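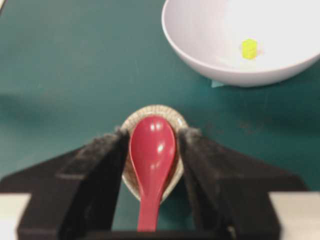 How to get smells and stains out of plastic kitchenware

Posted 21 August 2019 by Etelka Katona

Search for this and you will find the same nine tricks copied from site to site, usually with a lemon in the photo. I have tried most of them on my own spoons, tubs and lids. A couple work. The rest make the kitchen smell of vinegar and leave the curry stain where it was.

First, work out what you are dealing with. Grease sits on the surface. Smell and color go into the plastic a little way, and scrubbing won't reach them. If you go at a glossy spoon with the rough side of a sponge you will dull it, and the scratches will hold more food next time.

What you need

Dish soap
Baking soda
A bowl deep enough to cover the item
A soft cloth
A sunny windowsill, if you have one

Step 1. Wash it properly. I know. But half the "smell" people complain about is old oil. Use the hottest water your hands can stand and more soap than usual, rub with the cloth, rinse, and do it again. If water still beads up and the surface feels slick, there is oil left.

Step 2. Soak it. Stir 3 tablespoons of baking soda into a quart of warm water and leave the item under the surface overnight. The popular advice is 20 minutes. I have never had 20 minutes do anything to garlic.

Step 3. Rinse and dry completely. Leave lids off. A tub closed while damp will smell bad by the weekend whatever you soaked it in.

Step 4. For tomato or turmeric stains, put the dry item in direct sun for 2 days, turning it over once. This is the one folk remedy I will defend. Turmeric fades very well in sunlight, tomato less so. Strongly colored plastic may fade along with the stain, so I only do this with white or clear pieces.

What I would skip

Vinegar and baking soda together. They fizz, which looks like progress, and then you have slightly salty water.

Crumpled newspaper in the tub. It helped a bit with onion. So did leaving the lid off.

Special cleaning tablets. I bought a pack of Wonenico in March and ran them against plain baking soda on two matching lids. I couldn't tell the lids apart, and neither could my sister, who wasn't told which was which.

Boiling. Some plastic takes it and some warps. Check the maker's instructions, and if there aren't any, don't.

When to give up

If the surface has gone sticky or chalky, or there are cracks you can catch with a fingernail, throw it out. The same goes for a spoon with a melted edge — no soak will fix that. Otherwise, a faint orange tint on a clean tub is only a tint, and I keep using mine.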